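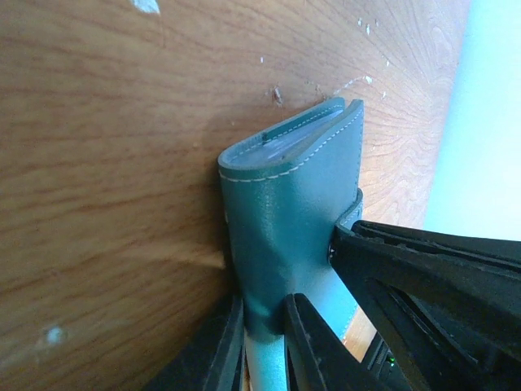 The card wallet, closed.

Print this story | E-mail this story

THE CONTENTS OF A WALLET

Aitken pays by the room. A bedroom is one rate, a kitchen another, and a study is charged as a bedroom whatever it holds. I had been given the flat at Jornden for two days in September, which was generous for three rooms and a hall cupboard.

The method is fixed. Start at the door, work clockwise, floor to ceiling. Anything worth less than 50 pounds goes into a group line: "quantity of kitchen utensils", "quantity of paperback books". Anything over 700 gets its own line and a second opinion. Over 1000 it gets a locked box and a signature. In nine years I have used the locked box four times, three of them for clocks.

By noon on the first day I had finished the kitchen and the hall. The occupant had been orderly. Fuses were stored by rating. The instructions for the boiler were in the drawer nearest the boiler. I entered these as "quantity of household sundries" and moved on to the study.

The card wallet was in the top drawer, right-hand side. Teal, stitched in white, short strap at the side, clear sleeves inside. A wallet is a container, and containers are opened and the contents listed. Bank cards go back to the executor in a numbered envelope. Everything else is described in up to ten words.

I put it on the table and undid the strap. The sleeves had the slight drag that plastic gets when it has been shut for a long time. I took them in order and turned each one over to check the back.

Sleeve one: library card, Clollden branch, expired. Sleeve two: stamp card from a cafe, nine stamps out of ten. Sleeve three: appointment card, optician, no date filled in. I wrote these down. The cafe card I looked at for longer than the method allows. The tenth stamp would have been a free coffee, any size.

Then there was the grey card. The form has a box for the issuing body and I did not have one to put in it. I worked through the possibilities in the usual order: hotel, airline, club, event.

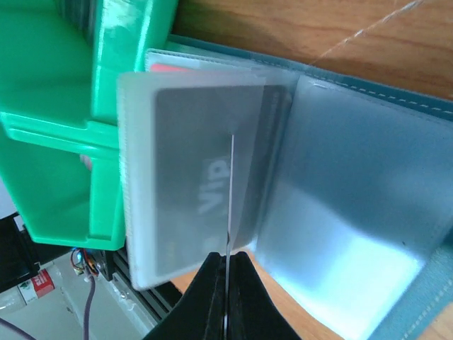
VIP is a category and the form wants a name, so I left the box blank and went on with the remaining sleeves. A blank box comes back from the office with a query attached. I have had two in nine years.

In the afternoon I did the bookcase. On the third shelf, behind the dictionaries, was a folder of programmes from the Gitora, a cinema that closed before I moved to the district. They were filed by month. Inside the last one was a letter, typed, to all regular patrons. It thanked them for their custom and said that a card was enclosed, entitling the holder to the best available seat at every performance for life. It was dated three weeks before the closure.

I went back to the table and opened the wallet again. There was no proof that the card and the letter belonged together. The letter did not give a colour. I held the card at an angle to the window to see if it had been rubbed at the corners, as a card is when it goes in and out of a sleeve, and I could not decide. The light in the study was poor by then.

The rule on association is plain. Two items may be listed as a pair only where one names the other. Otherwise they take separate lines, in the order found. I have explained this rule to trainees and I think it is a sound one.

I wrote: "Card wallet, teal, with contents. Includes Gitora life pass and letter of issue." Twelve words. Then I slid the letter, folded twice, into an empty sleeve and did up the strap.

The office sent the query the following week. They wanted to know where in the flat the letter had been found. I replied that it was in the wallet.

We use cookies to remember your reading preferences. By continuing to use this site you agree to our cookie policy. Accept | Find out more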